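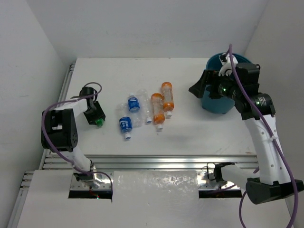
Ticket 102: Wallomo export drops PET weights from monthly recycling report

Status: open
Product: Wallomo 4, hosted
Site: Bowen depot
Reported by: Marlies Steiner

Problem
The monthly export lists glass, cans and paper correctly. Rows for PET bottles show a collection time and a bag number, but the weight column is blank. The same rows show a weight on screen. First seen in the January report.

Steps to reproduce
Open Reports, select Monthly, set Material to All. Export as CSV. Open the file in a text editor and go to any PET row. The weight field is empty and the delimiter is present.

Tried so far
Cleared the browser cache. No change.
Exported from a second account with admin rights. No change.
Set Material to PET only. Weights are present in the file.
Re-entered one bag by hand at 40 kg under the old category name, "Plastic bottles". That row exports correctly with Material set to All.
Checked the scale link from Jikeck. Readings arrive and are stored.

The category was renamed from "Plastic bottles" to "PET, clear" at the end of December. The comma may be relevant.
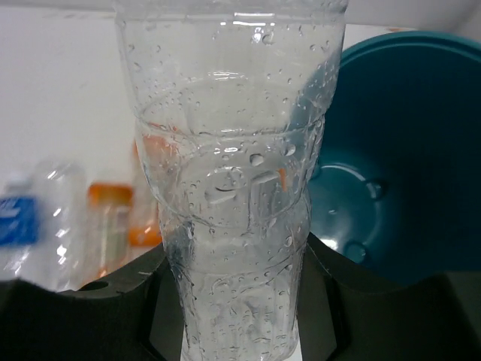
Gadisa Derese replied at 2:40 p.m. that the combined export matches weights by category name and splits that name at the comma, so the lookup fails. The single-material export matches by ID and is not affected. Workaround: rename the category to "PET clear" and run the export again. Stored weights will not change.

Update
Renamed as advised. The January export now has weights in all PET rows. The Flirnitia depot uses the same category list and still needs to be checked. Leaving the ticket open until the comma is handled in the export.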